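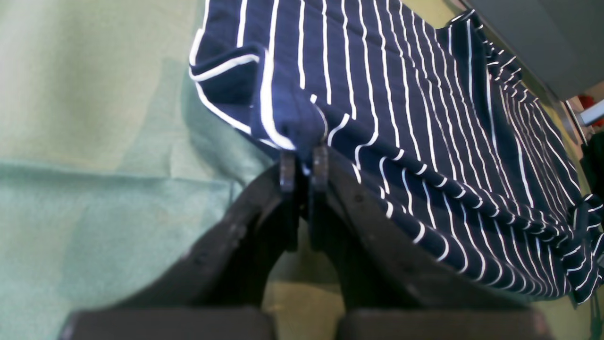
Navy with a white stripe, one of the fabrics Lindalva Siqueira handles most.

Lindalva Siqueira has been folding other people's clothes for a living since she left school. She started at a dry cleaner's, moved to a hotel laundry, and for the past several years has run the folding side of Rimel, a wash-and-fold service with a shopfront on the main street and a long back room behind it. We spoke there in July, between the morning pickups and the afternoon ones.

She doesn't think folding is difficult. "Most people can do it fine," she says. "They just do it on the bed, and the bed is too soft. You can't get a straight edge on a doona."

Her first advice is to use a table, and a plain one. She likes a light colour under dark clothes so she can see where the cloth stops. With navy or black on a dark bench, she says, you end up finding the hem with your fingers.

Stripes are her favourite to work with. Some of her staff avoid them and leave them at the bottom of the basket. Siqueira takes them first.

"A stripe tells you if you've gone crooked," she says. "On a plain shirt you can be out by a fair bit and not know until it's in the pile. With a stripe you see it bend. You stop, you pull it back, you go again."

She begins at one corner, lifts the edge and lets the rest hang before laying it down. She doesn't smooth it straight away. The flat of the hand comes later, from the middle out, once the top edge is lying the way she wants it.
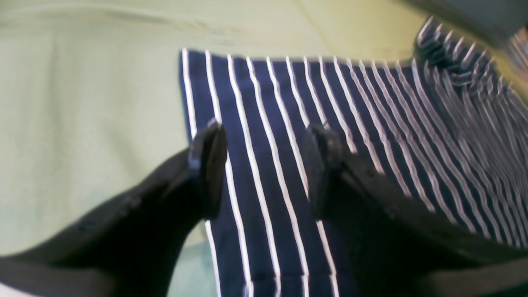

The part people get wrong, in her view, is rushing to the second side. They get one half flat and then flip the other half over while it is still in a heap. "Leave the heap alone for a second," she says. "Fix the side that's nearly right, then open up the other one."

Rimel charges by the bag and gets through 125 bags in a normal week. School holidays are slower. The busiest week she remembers was 407 bags, when the Ukach campground sent over all its linen after a flood in the storeroom. Bheki Visser, who does the deliveries, made two trips a day and slept badly.

I asked if she folds at home. She does, though not everything. Socks go in a drawer as they are. Tea towels get one fold and no more.

Her husband irons, and she doesn't. "I never liked the smell of it," she says. "Starch, steam, all that. Give me a cold table and a shirt."

The afternoon bags were due by then, and she went to clear the bench.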